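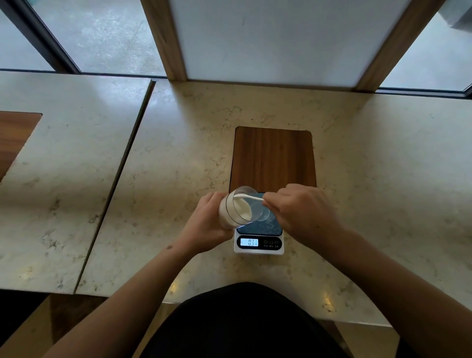
**Week 5: comparing two grippers on the spoon-and-glass task**

Read before the Monday lab. Margit Wallin runs the bench; send questions to Ylva Aasen.

We compare the Pesness two-finger gripper with the Jinberg three-finger gripper. Both go on the same arm with the same controller. The task is to hold a glass tilted, put a spoon into a thick food and move a set amount onto a scale.

Settings for both grippers:

- Control loop: 200 Hz
- Wrist camera on, fixed exposure
- Grip force limit: 9 N

Procedure:

1. Zero the scale.
2. Run the person-demonstrated path first, then the planned path.
3. Log the scale reading, grip force and any slip of the spoon handle.
4. Change the gripper and redo the hand-eye calibration.

The full set is 324 trials, split evenly between the grippers. Drops count as failed trials and stay in the log.

For the report, plot slip against tilt angle for each gripper. Note that a round handle turns in flat fingertips well before it slides, so record the two separately.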